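洗手台收纳任务,加不加头部视角的历史帧?结果有点反直觉
版块:模仿学习与操作
浏览 351 回复 8

楼主 半桶水调参
发表于 2022年9月28日

先说背景,我们组这两个月在做浴室场景的双手操作,任务很土:把台面上的牙膏、牙刷、杯子归位,毛巾挂好。数据是遥操作采的,有效轨迹一共188条,策略就是常见的动作分块那一套,头部相机加腕部相机。

之前一直觉得给头部相机多喂几帧历史肯定有好处,毕竟伸手的时候手臂老挡着东西,有历史帧至少能“记得”杯子在哪。结果七月份跑了一轮对比,加历史帧的反而更差!抓杯子还凑合,到放牙膏那一步就开始犹豫,手悬在半空来回晃,晃着晃着超时。不加历史帧的笨是笨点,但是敢下手。

训练损失倒是加历史帧的更低,看着特别漂亮,所以我一开始还以为是部署代码写错了,查了整整一周……有没有同行遇到过的?

2楼 拧螺丝的鱼

经典的抄作业问题吧。给了历史帧,网络直接从前几帧推出上一步的动作,然后照抄,图像里真正有用的东西它懒得看。损失低就是这么来的。你把历史帧随机丢掉一部分试试。

3楼 Iltska

同意楼上一半。但是“悬在半空来回晃”我不觉得是抄作业,抄作业一般是停住不动,越停越停。来回晃更像分块之间接不上,前一块想从左边进,后一块想从右边进。楼主你时间集成开了没?

4楼 半桶水调参(楼主)

回3楼,开了,权重用的默认。关掉以后晃得更厉害,所以我当时就没往这个方向想。
回2楼,丢帧试过一版,丢一半,比全加好一点,还是不如不加。可能丢得不够狠?

5楼 Sundaram

我说句不好听的,188条轨迹谈历史帧有没有用,意义不大。数据量少的时候输入维度越高越容易过拟合,这跟历史不历史没关系,你多加一路深度图估计也一样掉。标题写“反直觉”有点过了。

另外问一下,两组各跑了几个随机种子?

6楼 半桶水调参(楼主)

两个……我知道少,别骂了。卡就那么点,实机评测还得有人在旁边守着复位,杯子每次摆哪、朝哪边都要按表来,一个下午跑不了多少。标题我不改了哈,对我来说就是反直觉的。

不过过拟合这个说法我不太服。真是纯过拟合的话,抓杯子那一段也应该一起掉,可是抓杯子两组差不多,差别全集中在后半段。

7楼 Mimeveo

后半段掉不奇怪啊,误差攒到后半段才爆出来,前半段看不出区别很正常。要想分清楚,就把初始状态直接摆成“杯子已经到位”,单独测放牙膏。这样还晃,就是这一段策略本身的问题;不晃了,就是前面带偏的。

我们去年在厨房台面上就是这么拆的,省了好多瞎猜的时间。还有,浴室里反光多,镜子那块你们遮不遮?我们有个柜门是亮面的,有人从后面走过去动作都会变,查到最后把采数据时站的位置都固定了。

8楼 半桶水调参(楼主)

这个拆法好!我居然没想到,明天就去排机器。

镜子我们没遮,本来的想法是真实家里就有镜子,遮了算作弊。不过你这么一说我有点慌,头部视角里镜子正好在右上方,里面能照到旁边的房间,采数据的时候人在不在镜子里根本没记。要是历史帧里有个人影在动,模型拿这个当“进度条”用也不是没可能??遥操作的人干到后面习惯性往前凑一步,那不就全泄露了。

9楼 Ristby

镜子泄露这个猜想挺好玩,也好验证,把镜子区域涂黑重训一版就知道了,不用重新采。但我赌一顿饭不是镜子,我站3楼,八成是牙膏放置本身有多种走法。你回去翻翻数据,遥操作员放牙膏的时候是不是有人爱从花瓶那边绕,有人直接从上面插进杯子?两种混在一起,历史帧一多,模型就在两种之间摇摆。不加历史帧的那版反正看不到自己刚才怎么走的,每一步都选个最顺的,反倒果断。

当然这个说法有个漏洞,照理说历史应该帮它锁定其中一种走法才对,所以我只赌一顿饭,不赌两顿。

10楼 半桶水调参(楼主)

刚翻了一部分轨迹,9楼说的还真有,从上面插的多,从侧面绕的少,但是确实混着。绕的那几条手腕转得特别别扭,看着就累。

先列一下接下来要跑的,免得我自己忘:
一、初始状态摆好,单独测放牙膏,两组都测
二、镜子涂黑,重训加历史帧的那版
三、把侧面绕的轨迹挑出去再训一版
四、种子加到能让5楼闭嘴为止(开玩笑的,显卡排得上就加)

顺序我打算先一后三,涂黑那个放夜里挂着跑。头部视角的画面我也放一张在最后,从这个角度看,牙膏是斜着从粉色杯子里伸出来的,牙刷只比杯口高出一点点,手要是再往前一挡,基本就全没了。所以我还是不死心,总觉得历史信息应该有用,可能只是不该用堆帧这种喂法。有人试过只给关键帧的吗?求个经验,跑完一和三我回来更新。 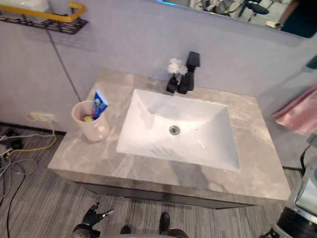
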